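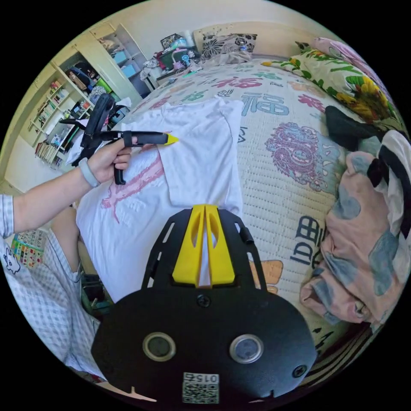
One sleeve folded over, and the yellow-tipped grippers ready for the next move.

Folding School

A day in Venville with the people teaching robots to do the laundry

The first shirt I folded took so long that the next visitor in line sat down.

I had a gripper in each hand, my index fingers on the triggers, and a T-shirt in front of me that I could have folded half asleep with my own ten fingers. With two fingers per hand it was a different shirt. I squeezed for the sleeve and got the sleeve, the side seam and a good pinch of the cover underneath. I let go, tried again, and came up with nothing at all. It was the most fun I had all February.

Mostora opened its doors for a single day this winter, and "doors" is meant literally. The company has an office in Venville, with a front desk and a coffee machine, but most of the open day took place in ordinary homes where its recording sessions are held. We went in small groups, shoes off, and stood along the walls while people folded clothes on their beds. I have been to robot demonstrations in convention halls with smoke and music. I'd take the bedrooms any day.

The project is called Song, and the idea behind it is easy to explain. A robot arm that is supposed to fold a shirt has to learn from a great many shirts being folded. You can steer the arm by remote control and record that, but it's slow, and the arm is heavy and has to stay put. Song leaves the arm at home. A person picks up a pair of grippers with the same kind of fingers the robot will use, and does the chore. The grippers record as they go. Later the recordings are used to train a machine that has never been in that room.

What I hadn't pictured was how good people get at it. The woman whose session I watched first worked through a pile of clothes in a steady rhythm, humming a little, with a click from the triggers each time she closed on a hem. Sleeve, sleeve, up from the bottom, over. She smoothed the cloth by sliding a closed gripper across it, the way you might use the back of a butter knife on frosting. When a collar flipped the wrong way she nudged it back with one fingertip and kept going, and the whole row of us along the wall made the same small approving noise.

She told us afterward that her first 100 shirts were terrible. They kept all of them. Mostora wants the fumbles too, as long as the person recovers, since a robot will fumble plenty and ought to have seen how somebody gets out of it. The only sessions thrown away are the ones where a person gives up and uses bare hands. (I asked how often that happens. There was laughter.)

The homes are a big part of it. In a lab, the table is always the same table and the light is always the same light, and a robot trained there can be thrown off by a flowered pillow. Beds are better teachers. They are soft, they wrinkle, and the covers come in every pattern you can think of. One of the beds we saw had a quilted cover printed with the character 福, good fortune, over and over in different colors, and a white T-shirt laid on top of that is a lovely problem for a machine. Where does the shirt stop? Which of those shapes is printed on the cloth you're supposed to pick up? A child could tell you, and a computer has to be shown.

So Song collects rooms as eagerly as it collects shirts. The count on the office whiteboard that morning stood at 1594 sessions, in homes in Venville and out in Ustthorpe, where the second recording group started up last fall. People are asked not to tidy. Books stay on the shelf, blankets stay in a heap, and whatever is on the bedside table can remain there.

A session runs 50 minutes, with a break whenever your wrists want one. Mine wanted one after four. The grippers aren't heavy when you pick them up, but you hold them out in front of you, and muscles you rarely hear from start to complain. Regulars learn to rest their elbows on the mattress between garments. Several of them kneel. One had worked out a way of sitting sideways on the bed with the clothes pulled in close, and you could see the newer people quietly copying it as the morning went on.

Pinching is the real art. Cotton jersey bunches up the second you squeeze it, and then you have to decide whether to let go and start over or make use of the bunch. The good folders nearly always make use of it: they hold the wad with one gripper, find a loose edge with the other, and pull the two apart until the cloth opens out again. I tried this. I launched a sock. 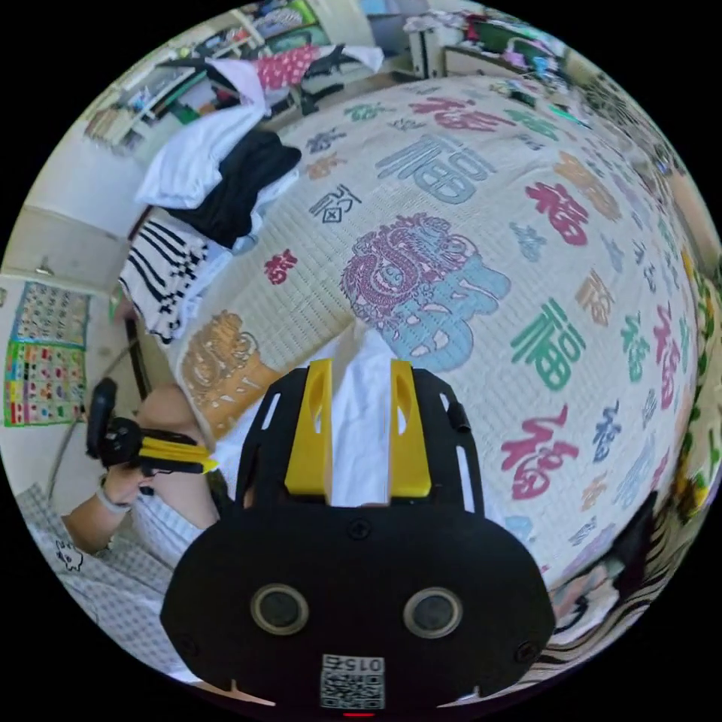 Somebody in our group said it all looked like a lot of trouble to go to for a stack of T-shirts, and asked why anyone would start with laundry when a robot could be carrying bricks. It was a fair question, and the answer took up most of the walk back to the office. Bricks hold still. A brick is the same shape when you put it down as when you picked it up. A shirt has a new shape every time you touch it, and a machine that can cope with that should find plenty of other household jobs less strange: bagging groceries, making a bed, getting a towel onto a rail.

Back at the office there was an arm to look at, bolted to a bench, wearing the same sort of two-fingered hand we had been using all morning. It had been set up with a basket of small towels. The team was careful to say that this was early work. The arm folded the first towel in half, thought about it, folded it again and set it aside, and we clapped. It dropped the second one on the floor. The third came out as a kind of triangle, which it placed on top of the first with great care, and I liked it better for that.

Watching it, I kept seeing the morning. The arm has a habit of sliding its closed fingers across the cloth to flatten it before the last fold. No line of code says to do that, according to the team. It picked the move up from the recordings, from people kneeling by their beds with butter-knife wrists. I found that wonderful, and I said so, a bit too loudly for the size of the room.

There are limits, and they were discussed openly over sandwiches. Buttons are hard. Anything inside out is very hard. Fitted sheets have not been attempted, and when I brought them up I got a look. The next goal is 100 towels in a row without a person stepping in, and nobody would give me a date for it.

I did get a second turn before the bus left. Same grippers, another T-shirt, a different bed. I took the sleeve cleanly, lost the hem, found it again, and got the thing more or less square. It wouldn't have passed in a store. The recording was running, though, so it went in with the rest, and some robot may one day fold a shirt slightly crooked on my account.

Mostora plans another open day in Ustthorpe. Groups are small and places go quickly. Wear socks you don't mind being seen in.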